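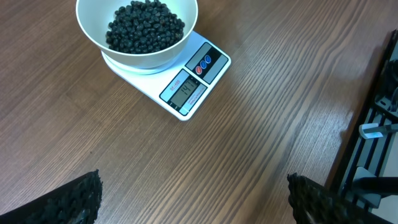 Photo: Lok-yiu Lai / Plovico

Measuring garden soil with kitchen equipment

The tests below give bulk density, water content, texture and a rough indication of free lime. They need an oven, a scale reading to 1 g, a straight-sided tin, a tall jar with a lid and a bottle of white vinegar. Keep separate tins and spoons for soil and don't return them to the kitchen.

Taking the sample

Avoid sampling within a day of heavy rain or watering. Scrape off mulch, turf and loose litter. For most beds the useful depth is 5 to 15 cm. Take the density sample first, from undisturbed ground, and the texture sample from the same hole afterwards.

A food tin with both ends removed makes a serviceable coring ring. Ribbed tins are poor, as the ribs loosen the soil on the way in. Find the volume before cutting the second end: stand the tin on the scale, zero it, fill to the brim with cold water and read the weight. One gram is one millilitre. The tin used for the figures on this page holds 456 ml. If the rolled rim comes away with the second end, measure the height and inside diameter again and calculate the volume from those.

Lay a block of scrap timber across the tin and tap it down until the upper rim is level with the soil. Dig round it, slide a trowel well underneath, lift, and trim both faces flat with an old knife. If a stone has left a gap in either face, discard the core and take another.

Water content and bulk density

1. Weigh an empty baking tray and write its weight on the underside in marker.
2. Push the whole core on to the tray and weigh at once. Subtract the tray.
3. Crumble the soil to pieces no bigger than a pea.
4. Dry at 105 °C with the window open. A layer 1 cm deep normally takes six to eight hours.
5. Cool for 20 minutes, weigh, return to the oven for another hour and weigh again. If the two readings differ by more than 1 g, repeat.

Domestic thermostats are often wrong by 10 degrees or more. Check with an oven thermometer on the shelf that will be used. Much above 110 °C the organic matter begins to char and the dry weight comes out low.

Worked example, tray already subtracted:

Moist soil: 684 g
Dry soil: 570 g
Water lost: 114 g
Water content by weight: 114 / 570 = 20 per cent
Bulk density: 570 / 456 = 1.25 g per ml
Water content by volume: 114 / 456 = 25 per cent

Note that water content by weight is stated against the dry soil, so a peaty sample can exceed 100 per cent without any error.

For total pore space, divide the bulk density by 2.65 (the usual figure for mineral grains) and subtract the answer from one. The example gives 53 per cent. Subtract the 25 per cent held as water and 28 per cent remains as air. Under 10 per cent air, most vegetables will do badly until the bed drains. The 2.65 figure does not suit peat or potting compost.

Texture by settling

Rub dry soil through a 2 mm sieve. Put 80 g in a straight-sided jar of 1,000 ml, add a level teaspoon of dishwasher salt-free water softener (sodium hexametaphosphate or washing soda) and fill to 2 cm below the lid. Leave to soak overnight. Shake hard for five minutes, set the jar down somewhere it will not be knocked and start a timer.

After one minute mark the top of the settled layer: sand. After two hours mark it again: sand and silt. Leave for at least two days before making the last mark. Fine clay may take longer, and the water above may never clear fully. Read each layer as a share of the total depth.

Clay settles loosely and reads high by this method. Treat the result as good to within 10 per cent. Floating material is undecomposed organic matter and isn't counted.

Free lime

Place a teaspoon of dry soil in a saucer and wet it first with plain water to drive out trapped air. Then add vinegar. Steady fizzing indicates carbonate. No fizzing does not prove the soil is acid, and a pH test is still needed.

Scale errors

Let the scale warm up for a minute, use it on a hard level surface and keep it away from the oven draught. Many flat scales read differently at the corners of the platform, so centre the tray. Automatic switch-off will lose a stored zero, which is the reason for writing the tray weight down. Large composite samples may exceed the limit of the scale. Weigh them in parts and add: a recent bucket came to 3,301 g in two lots.

Filed under: Soil & Compost | Home Testing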